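¿Por qué hay que recoger la sala al terminar?
Cuaderno infantil del Centro Educativo Woldegiorgis
Texto: Sosina Mersha, departamento de Actividades Escolares

Una sala de actividades es un lugar que comparten muchas personas. Por la mañana la utiliza un grupo para leer y por la tarde llega otro para hacer gimnasia. El Centro Woldegiorgis recibe a 2.164 niñas y niños cada curso, y todos tienen derecho a encontrar la sala preparada.

¿Qué significa «recoger»?
Recoger es devolver cada objeto al sitio que le corresponde. Para ello es necesario que ese sitio exista y que todos lo conozcan. En la sala Batham, las cajas se guardan sobre la tarima y los cojines, en el armario grande. En la sala Skodham, que es más pequeña, se utilizan estantes bajos.

¿Qué es una tarima?
Es una plataforma que queda un poco más alta que el suelo. Puede servir de asiento, de escenario para una obra de teatro o de lugar donde apoyar materiales. Al bajar de ella se debe mirar dónde se pone el pie. Un objeto blando junto al borde puede provocar una caída, igual que uno duro.

¿Por qué los cojines son blandos?
Un cojín tiene una funda de tela y un relleno. Entre las fibras del relleno hay aire. Cuando una persona se sienta, parte de ese aire sale y el cojín se aplasta; cuando se levanta, el aire vuelve a entrar y el cojín recupera su forma poco a poco. Algunas fundas tienen una abertura para poder sacarlas y lavarlas.

¿Y las cajas de madera?
La madera es rígida: no se hunde cuando apoyamos la mano. Muchas cajas se fabrican con tableros, que se obtienen al pegar láminas finas o trocitos de madera prensados.
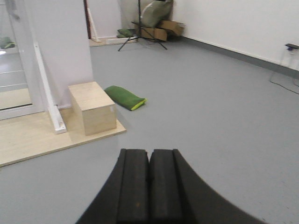
Por ser duras, las cajas se levantan con las dos manos y se dejan en el suelo o en la tarima sin soltarlas de golpe. Si una caja pesa demasiado, se pide ayuda a una persona adulta.

Normas de la sala
El suelo debe quedar libre antes de salir.
Los cojines se llevan de uno en uno.
Las etiquetas no se arrancan.
Las cajas no se utilizan como escalón.

Una tarea para casa
Elige un rincón de tu habitación y dibuja un plano con el sitio de cada cosa. Los planos se entregarán en abril en la biblioteca Warkness, donde se expondrán en el pasillo de entrada.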